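Simuden 4 adds webhooks for order events

Release date: August 31, 2026

Simuden 4 is out for all hosted accounts. The main change is that your application can now be told about an order event when it happens. Until now the only way to keep a dashboard up to date was to poll the orders endpoint, and many of you were doing that every few seconds.

You register a web address in the account settings, pick the events you want, and Simuden sends a signed POST request to that address each time one occurs. The body is JSON and uses the same field names as the orders endpoint, so most existing parsing code should work without changes. If your server does not reply with a 2xx status, we try again 3 times, with a longer gap before each attempt. After that the event goes into the failed list, where it stays for 144 hours and can be sent again by hand.

Brika, who run the booking system for a chain of garages, tested the feature with us over the summer. They moved 1,544 stores of customer data across from polling and found two faults in the way we signed requests with an empty body. Both are fixed in this release.

A few notes before you switch over. Events can arrive out of order, so compare the sequence number and ignore anything older than what you already hold. The same event may be delivered twice. Check the signature against the raw body, before your framework has parsed it. The Ruggiero client library does all of this for you from its current version, and the Gumia plugin will follow in October.

Self-hosted customers need to open one more outgoing port, listed in the upgrade guide.

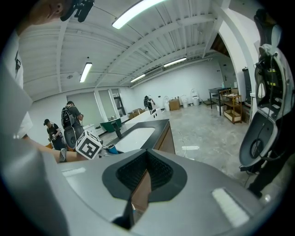

Polling will carry on working as it does now, and the rate limits on the orders endpoint have not changed.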